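**Unit 2: Sorting mixed household goods** (notes by Nafula Kimaro)

In the Dullow store, small things for cleaning and for the bathroom come together in one open metal bin. Before sorting, we look at the shape of each thing and how it is lying. A bottle on its side can roll when its neighbour is lifted.

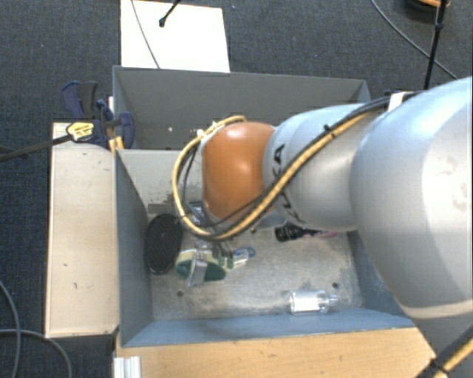 Brushes and sponges go to tray 20, bottles to tray 26. If you are not sure what a thing is, leave it in the bin and write its colour and shape on the sheet. Please do not guess from the colour only, many different goods are green.

For Sunday: read the Villanueva text, pages 2 to 20, and bring one filled sheet.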